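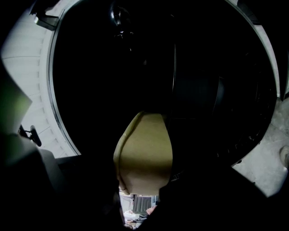
Chapter 4
Washing and Sorting

I used to stuff everything in together, khaki trousers, towels, the lot, and hope for the best. Then I ruined a cream jumper I'd saved up for, and I started reading labels (properly, with my glasses on!). So we'll begin with the labels, then move on to sorting by colour and cloth. Have a few of your own clothes beside you as you read – old ones are fine – and turn the pockets out first. I once washed a whole packet of tissues.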